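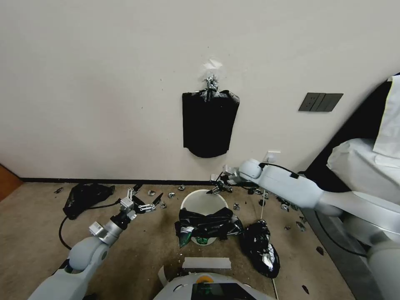
Bucket, bags and carpet, with both arms down at work.

Search this dataset Go

Flilasik bag-handling set: failure notes
10/10/2024 – Obinna Briggs

This card covers the part of the Flilasik set that went badly. The full set has 2372 episodes. Of those, 84 are tagged `fault`, and 82 of the 84 have the same cause: a gripper finger goes through the plastic, the bag tears, and the policy carries on as if it were holding something. It has great confidence.

The other two are stops by the operator. In both, an arm cable had caught on a bag and the arm kept pulling. Dariusz Nowicki at Turnham hit the stop button each time and has asked for a longer cable clip. The request is open. It has been open since March.

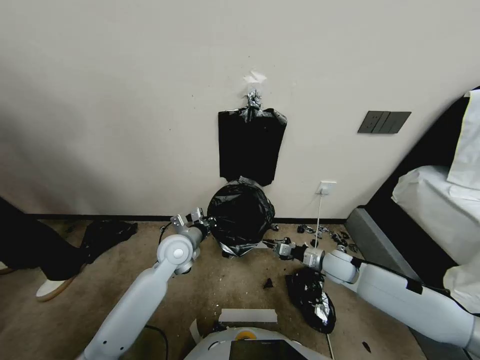 Can I train on the fault episodes?

Leave them out for imitation learning, unless you want a robot that tears bags. They work fine for fault detection.

Known problems

- Force readings lag the video in the `fault` folder. Fix planned – see the Ollstead branch.
- Tear onset was labeled by hand, from the head camera only. Black film on black film is a poor place to look for a hole.
- Scraps were not cleared between episodes, so do not use carpet debris as a sign that a tear just happened.

Keep one person at the stop button if you rerun any of this.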